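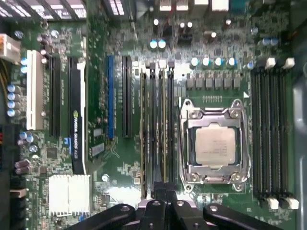
Renuvora Opens Board-Level Refurbishing Line at Panganiban Site

September 27, 2026

Renuvora has opened a refurbishing line for server and workstation motherboards at its Panganiban site, the company announced. The line takes in boards from retired office and laboratory computers, inspects them, and prepares those in good order for a second period of service.

The new area occupies 290 square meters on the ground floor of the building, in space formerly used for storing monitors. It has 15 inspection benches, each with its own lighting and a grounded work surface. Equipment for the benches was supplied by Sketum, which will also maintain it under a service agreement.

Until now, computers received at Panganiban were sorted by age and model. Older units were sent directly to materials recovery, often with processors and memory still in place. Under the revised procedure, the case is opened first and the motherboard is examined before any decision is made about the rest of the machine.

Inspection begins with the parts most often damaged in handling. Staff check the processor socket and its retention bracket, the latches on the memory slots, and the tops of the capacitors, where swelling is a common sign of wear. Expansion slots are cleared of dust and looked over for cracked housings. Memory modules are recorded by slot before they are removed, so that a board can be tested in the same arrangement in which it arrived.

Boards that pass are powered on and run under load for 70 hours. Those that complete the test are matched with a suitable case and power supply, or packed singly in antistatic bags for customers who need a replacement part. Boards that do not pass are set aside for component recovery — chiefly processors and memory — and the remainder goes to the metals contractor.

A trial of the procedure began in February with equipment from a single customer. Of the boards received during the trial, 104 were returned to use, most of them in file servers and teaching laboratories. Renuvora said the results were sufficient to justify a permanent line, although it has not set an annual target.

Storage devices are not handled in the new area. Drives continue to be removed at the receiving dock and processed separately under the existing data destruction terms, and customers will receive the same certificates as before.

Organizations with a current collection contract do not need to take any action. Customers who prefer that their equipment go directly to materials recovery may say so on the collection form — a box for this purpose has been added to the second page.

Recent news

Rodura and Renuvora extend regional collection agreement
Changes to packing requirements for rack-mounted equipment
Panganiban receiving dock: revised delivery hours
Sketum to supply replacement bench lighting
Updated collection form now available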